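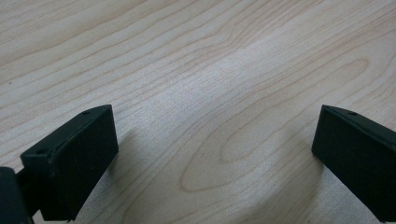 gureck_fan
Going to oil the desk top this weekend, want to keep it pale. Grain is the whole reason I bought it, that long oval with the rings around it. Oil or water based poly?

Bolley346
water based. Oil will yellow it, seen it every time

quezada_shop
Disagree. Depends on the oil – hardwax with a bit of white in it stays light. Did a dresser in May, still pale.

Bolley346
May isnt long enough to judge. Give it a couple years by a window

stallodance
Solid or veneer? Looks like veneer to me, maple maybe. If so go easy on the sanding. I went thru one with 120 and cried.

gureck_fan
Pretty sure veneer. Was planning 220 by hand, then 320. Too much?

stallodance
skip the 220. Light pass with 320, wipe, done

Crescencio Ledesma
Test the underside first. Both of you could be right, lamp light and daylight look totaly different on blond wood. Also those tiny dark flecks, try a damp cloth before any sanding.

quezada_shop
^ this. and thin coats

gureck_fan
ok trying both on the underside tonight. Will report back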